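Gatti Opens Desk and Table Repair Workshop in Stanodthorpe

STANODTHORPE, 25 September 2023 – Furniture firm Gatti has opened a workshop for the repair and refinishing of wooden desks and work tables. It serves homes, schools and small offices in Stanodthorpe and Sutivov.

The workshop has space for 40 tables at a time. Customers can bring a piece in or have it collected for a fee of $35. Standard refinishing covers cleaning, sanding, stain matching and a new clear finish. Repairs to legs, joints and drawers are quoted separately.

"Most of the tables we're asked to look at are sound underneath," said Giorgia Leone, workshop manager. "The top takes the wear. People put equipment on it, run cables over it and leave papers on it for years."

Warm brown wood, with a cable across the work area.
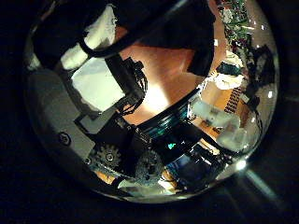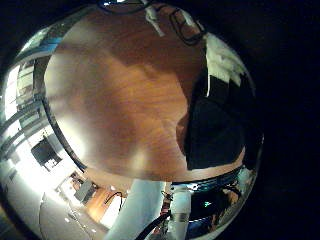 Gatti will also offer a fixed-price service for desks used with computers and other equipment. It includes felt pads, cable clips and a harder finish, and is priced from $65 for small desks with no structural damage. The work normally takes 30 days from drop-off.

Nusrat Ranasinghe, who leads the finishing team, said customers should send a photo of the top and one of the underside when asking for a quote. Veneered tops can be accepted but may not be suitable for full sanding.

The workshop is run with timber supplier Forkum, which provides replacement boards and edging. A second collection route is planned for April.

Quotes can be requested at the Gatti counter in Stanodthorpe. Press inquiries should be addressed to Sandro Marras at the same office.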